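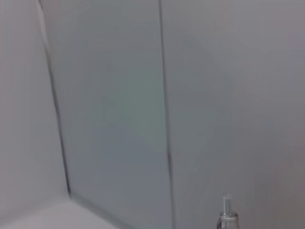 VARNDEN RELEASES FROSTED INFILL PANEL SYSTEM FOR INTERIOR PARTITIONS

For release: June

Varnden has added a full-height translucent infill to its Trelar range of interior partition components. The Trelar infill is intended for offices, clinics, change rooms and residential fit-outs where light must pass between adjoining spaces and a clear line of sight is not wanted.

The panel is supplied with a frosted finish on both faces. Objects on the far side are not resolved at normal viewing distances, and transmitted light is scattered across the sheet. The standard tint is a pale blue-grey. A neutral white is available to order. Colour will vary with the light source and with the finish of adjoining walls, and Varnden recommends that samples be viewed on site under the installed lighting before an order is confirmed.

Standard panels are 3000 mm high and may be trimmed on site from the bottom edge only. Panel thickness is 9 mm. The perimeter joint is 3 mm on each vertical side and is closed with a dark grey compression gasket, which is pressed in dry from the room side. No sealant is required at the vertical joints. At the base, the panel sits in a recessed channel on setting blocks supplied with the kit.

The system accepts painted plasterboard or prefinished wall lining on either side. The two sides do not need to match. Where the infill meets an inside corner, the corner profile must be fixed and plumbed before the opposite jamb is set out. Walls out of plumb by more than the joint width should be packed behind the profile. The gasket must not be used to take up the difference, as it will read as a tapered line once the room is lit.

Panels are cut and finished at the Prandeck works, where a second finishing line was commissioned for the range. The corner and jamb profiles are produced under a supply agreement with Tzanetos and are packed with the panels as a single kit.

Cleaning is by soft cloth and neutral detergent. Abrasive pads and solvent cleaners will mark the frosted face and are excluded from the warranty. Adhesive labels and tape should be removed within the installation period.

Kits are available through existing Varnden trade accounts under order code TR-1640. Installation sheets and profile drawings are included with each kit and can be requested separately from the trade desk.

Comments (4)

glazier_west
Can the gasket be replaced later without pulling the panel? The last system we used had to come right out.

Varnden Trade Desk
Yes. It is a room-side gasket and lifts out from the top.

dnh
Bottom edge trimming only is a pain in an old building with a sloping ceiling. Would like to see a raked option.

Marlow fitout
Blue-grey looks greenish against warm white paint. Get the sample.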